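When the Left Hand Stopped Agreeing With the Right

The fault at Graltetine started in July and took most of the month to pin down. By the time it was found, 1100 recordings had been set aside and the lab had changed how it starts each morning.

Graltetine collects hand movement data for companies that train robot arms. Its operators hold a gripper in each hand and go through ordinary actions while the grippers log how far the fingers open and where they are in the room. The position comes partly from cameras and partly from the square printed markers on each housing. The lab's operations lead, who asked that only her job be given, met us on a Friday at the company's rooms in Wastside.

"The first sign was boring," she said. "A customer wrote to say the left arm on their robot kept closing early. It would shut before it got to the object. Everyone here assumed it was their controller."

The customer, Zerholm, sent back logs. Played side by side, they showed the left gripper reporting its fingers closed when they were still open a little. The right gripper was fine. 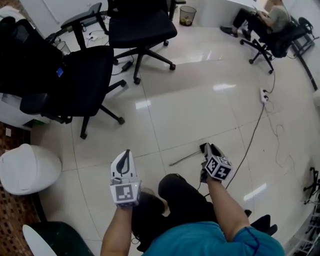
"We looked at the software for nine days," she said. "I would not do that again. We should have picked up the thing and looked at it."

When a technician did pick it up, the cause was easy to find. A screw on the left finger bracket had backed out by less than one turn. The finger could lean under load, and the marker fixed to it leaned too. On a light object the error was too small to notice. On a heavy one, the recorded opening was wrong by enough to make a robot drop what it was holding.

She pulled up the maintenance record while we talked. The gripper had gone 2922 cycles since its last inspection. The lab's own rule called for one every 1000.

"The rule was on paper. The count was in a spreadsheet that had to be filled in by hand, and it was two weeks behind. So we had a rule and no way of following it."

Was anyone at risk? She took some time over that question. Zerholm's arm was working inside a fenced cell, she said, and the parts it dropped landed on the cell floor. The same data could have gone to a customer whose robot works next to people. One of them, Bonsu, had a delivery due the week after the fault was found. It was held back.

"That is the part that bothered me. A dropped part in a cage is a cost. I didn't want to find out what it was next to a person."
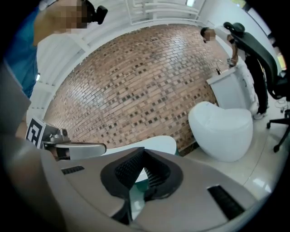
The metal bracket and white tip of a gripper finger during a session at Graltetine.

The fixes are plain ones. Thread locker now goes on every bracket screw. Before the first session of the day, each operator closes both grippers on a metal gauge block, and the software refuses to record if either reading is off. Cycles are counted by the gripper itself, with a warning at 2000 for the older units that have been rebuilt and a hard stop at 1000 for the rest.

Operators have also been told to stop work if a hand feels different. Two of them had noticed a slight click in the left gripper before the customer wrote in - neither reported it.

"They thought it would sound like complaining," she said. "One told me she had just started squeezing harder. I can't blame her. We had never asked."

Of the recordings set aside, the lab hopes to save the ones made with light objects. The rest will be done over at Graltetine's expense. Zerholm has received its first replacement batch and is still testing it.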